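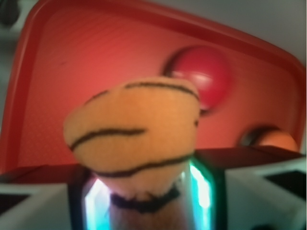 Striped soft toy, red tray behind

Washing felt toys without shrinking them?

Mallet
I've got a bag of second-hand soft toys to clean before January's over. Some feel like felt, some like foam, and none have labels. Can they go in the machine at 20 degrees, or is it hand wash only? I don't want the dark colours running into the light ones.

Treretis
Hand wash. Wool felt can shrink even in cool water if it gets knocked around. Dab a damp white cloth on a dark patch first - if colour comes off, spot clean only. Press the water out with a towel and dry them flat in the shade.
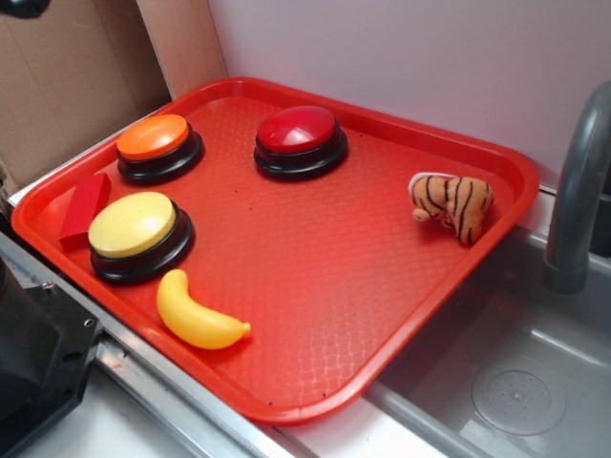
Nendedon reckons the machine is fine for polyester felt, in a pillowcase on delicate, with no spin. An 800 spin wrecked a few of mine. Foam takes ages to dry, so leave it longer than you think.

Ulitz
I just chuck mine in with the towels. No dramas so far.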